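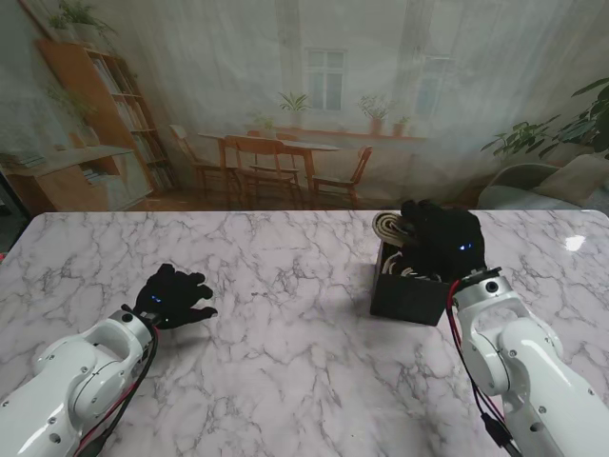
White marble with grey veining, in front of a backdrop of a softly lit room.

The belt I have owned longest came from a market stall in Hodent, and I bought it because my trousers were falling down. I'd gone for a weekend in May, packed in a hurry, and spent the first morning walking round the harbour with one hand in my pocket, hoisting. The stallholder watched me go past twice before she called me over. She had a whole rail of belts, and she picked one out, wrapped it round me over my coat (no asking, no tape measure) and told me I'd be wearing it when I was old. I'm getting there, and I am.

Belts are the thing in the wardrobe we think about least, I suspect. People will talk to you for an hour about shoes. They'll tell you about a coat they nearly bought in a sale in another city. Ask about a belt and they look down to check which one they've got on. My late uncle had precisely one, brown, and when it gave out he went into Flasen on the bus, came home with another just the same, and considered the matter closed for a further 18 years.

I've been thinking about all this lately as I've been clearing out my wardrobe, which is a job I recommend to anyone who wants to avoid doing something else.

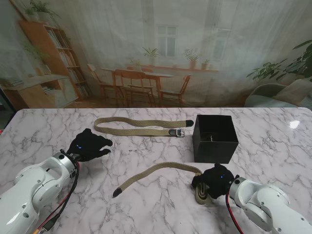 Two fabric belts on the table.

My mother's generation made their own, or at least mine did. There was always an offcut left over from a dress, and it seemed wicked to waste it, so you covered a bit of stiffening, bought a buckle from the haberdasher and there was your belt, matching perfectly and no use with anything else. She kept the spare buckles in a toffee tin. I used to sort through them on wet afternoons, and I can still feel the cold weight of a handful of them, and smell the toffee too, though it must have been gone for years by then.

Braided belts came later for me. What I love about a woven one is how forgiving it is. If the prong can go through anywhere in the weave, you aren't tied to somebody else's idea of where your waist ought to be, and you can let it out after Sunday lunch without the whole table noticing! They do stretch over time, I'll admit, and they'll pick up fluff from a jumper like nothing on earth. A soft brush sees to most of that. 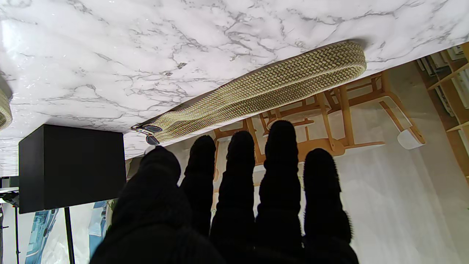
Jasmina Stan

The best repairer I know works from a narrow shop in Grireck, between the bakery and the place that used to sell lamps. Mr Hyun has been at that bench since he was a young man and is now 79, and he'll restitch a loop or swap a buckle while you go next door for a bun. He charges so little that I always buy a tin of polish as well, out of guilt, and so I now own more polish than shoes.

He has strong views on storage. Hanging is fine for leather, he says, so long as it hangs from the buckle and well away from a radiator. Fabric and braid he would sooner see rolled, and not tightly either, with the buckle on the inside or the outside as you please, so long as it isn't pressing on the weave.
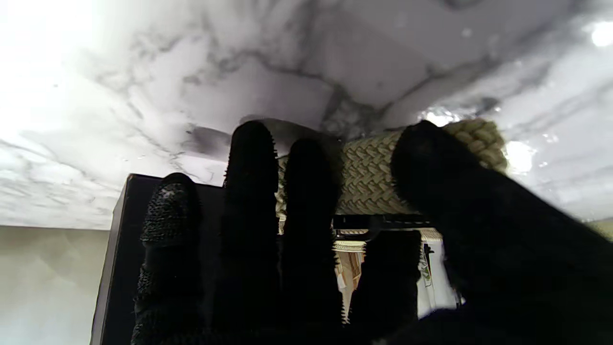 I took his advice home with me and gave up a drawer to it, the shallow one that had been full of old chargers and a single glove. It took most of an evening, mainly because I kept trying things on. There was a red one from a wedding, and a wide elastic affair that I can only have worn for a dare, and right at the back the one from Hodent's smaller cousin, a thin plaited thing I'd bought on the same trip and forgotten completely. It still does up. I wore it to the bakery the next morning and had a bun on the strength of it.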